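Iston Arm Build: Frequently Asked Questions
Last updated 14 September 2024

What controls the gripper?
A single serial bus servo. Position commands run from 0 to 255, where 0 is fully open and 255 is fully closed. Speed is set separately in the config file.

Why do the fingers buzz when closed?
The servo is still trying to reach its target after the tips have met. Run the Gedine calibration script again and save the value at first contact — do not type in 255 by hand.

Can I print the fingers myself?
Yes. Use the files in the Pinero folder and keep the long window in each finger. Solid versions fit, but the wrist camera loses most of its view past the tips.

How long does a set last?
Kátia Guerra logged 1,778 open and close cycles on her first pair before the left one cracked at the base. The current files have a thicker root. We have no cycle count for those yet.

Do I need a proper bench?
No. A kitchen counter will do if the base is clamped. Glossy stone throws glare into the wrist camera, so lock the exposure before recording. Leave a mug or a box out if you want something to aim at.

How should the arm be parked between runs?
Fingers closed, tips clear of the work surface, torque on. Cut the power only with a hand under the forearm, as the elbow joint has no brake.

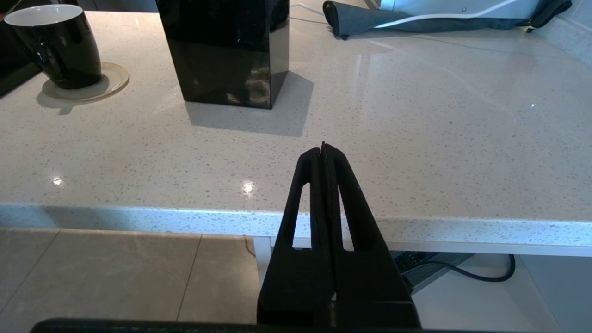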